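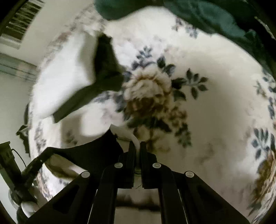 ## Notes for the Bruvgate talk, laundry bit

Hello, thanks for squeezing in, blame Fergus Moncrieff for the chairs (pause, let him wave).

**Start with the bed.** I sort everything on the bed, always have. My gran's rule was that you can't go to sleep until it's clear, and I've never found a better one! Mention the floral sheet: black clothes show up a treat against pale cloth and roses, whereas on my old navy duvet cover I lost a sock for most of January.

**Black things.** Ask for hands up, who has ever folded leggings thinking they were a top? Shake it out first, find a strap or a label, then decide what you're holding. I go by the white tab every time (if you cut yours out because they itch, sew in a bit of ribbon, Joon-young Ham taught me that one in Cekgate and I'm still grateful).

**Piles.** I allow myself two, fold and hang. With the kids' stuff it can be up to six and then I need a cup of tea.

**Demo.** Fold one of mine slowly, then let them have a go. Nine minutes, no more, we overran last time. Keep talking while they fold or it goes very quiet.

**If there's time:** the fitted sheet. If there isn't, say I roll mine up and shut the cupboard door quickly.

Questions, then remind them the spare pegs by the door are free to take.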